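Visiting Us at the Koso Playhouse: Your Questions

Welcome, and thank you for thinking of spending an evening (or an afternoon, we love our matinee crowd) with the Plomelel Players. We get a lot of the same questions in the weeks before a show opens, so we have gathered them up on one page and tried to answer them properly. If yours is missing, please do write to the box office and we will get back to you as soon as we can. 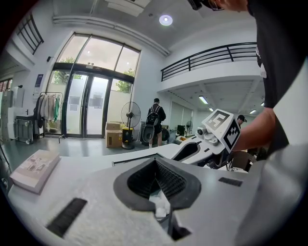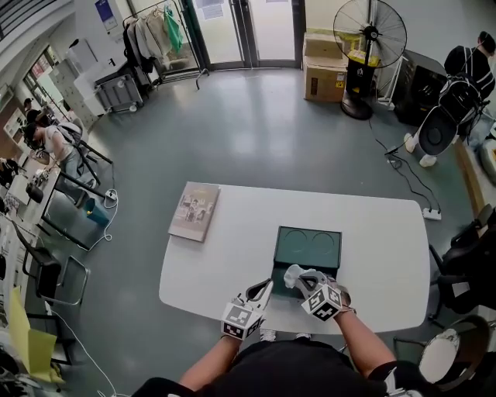 What is the spring show this year?

We are doing The Lantern Maker's Daughter, a family musical in two acts written by our own Zamfira Anghel, who also directs. It follows a girl who sets off over the mountains to find out why the lamps in her village have all gone dark. There is a goat, there is a storm, there is a very silly song about soup, and there is a quiet number near the end that had half the cast in tears at the first read-through. It opens in May and runs through the end of the month.

How long does it last?

The first act is a little over an hour and the second is shorter. With the intermission you should be back out on the sidewalk by 9:45 for an evening performance, or by 4:45 after a matinee. The intermission is twenty minutes, although we do hold the curtain a bit if the restroom line is still out the door – and on busy nights it often is.

Is it suitable for small children?

We think ages five and up will have the best time. The storm in the first act is loud and goes dark quite suddenly, and one or two little ones were startled by it last time we tried something similar. If you are worried, sit near an aisle on the left side of the house, where it is easy to slip out to the lobby. You can still hear the songs from there, and you are welcome to come back in whenever you're ready. Children under 3 on a lap are free, but please tell us when you book so we have the right number of people on our list.

How many seats are there, and which are the good ones?

The main house holds 300. People always ask for the front row, and it's great fun if you like being close enough to see the makeup, but I'd say rows E through H are the sweet spot for this show. A lot happens up on the bridge at the back of the stage, and from the very front you'll be tipping your head back for it. The balcony is cheaper and the sound up there is lovely.

Do you have a smaller stage as well?

Yes! The Kasska Room is upstairs and seats 100. We use it for new plays, readings and the summer youth show. Seats there aren't numbered, so come early if you want to sit together.

How do I book?

Online, at the window, or by phone at extension 2156. The window opens at noon and stays open until the curtain goes up. If you get the machine, leave your name and the performance you want, and speak slowly, please, particularly when you get to the phone number.

Can I swap my tickets for another night?

Usually, yes. Let us know by noon on the day before your performance and we will move you to anything that still has room, with no fee. After that it gets harder, but call anyway and we'll see what we can do. We can't refund tickets once the show has started.

Is there food?

The lobby bar sells coffee, tea, wine, lemonade and cookies, and you may take drinks in if they have a lid. For a proper dinner, lots of our regulars go to Sombatkul, two doors down, where the kitchen is used to people who need to be in their seats by 7:30. Do mention it when you order.

Where do I park?

The lot behind the building is small and fills up early. Street parking is free after 6, and the hill on the north side nearly always has spaces if you don't mind a short walk back up afterward.

Can I get in with a wheelchair?

You can. The side entrance is level with the street, and there are wheelchair spaces at the end of row H, each with a companion seat beside it. The Kasska Room is reached by elevator. Call ahead and somebody will meet you at the door.

I'd love to audition. When can I?

Auditions for the fall show are in late summer, and dates go up on the lobby board and in our newsletter. No experience needed – bring a song you enjoy singing, and shoes you can move in.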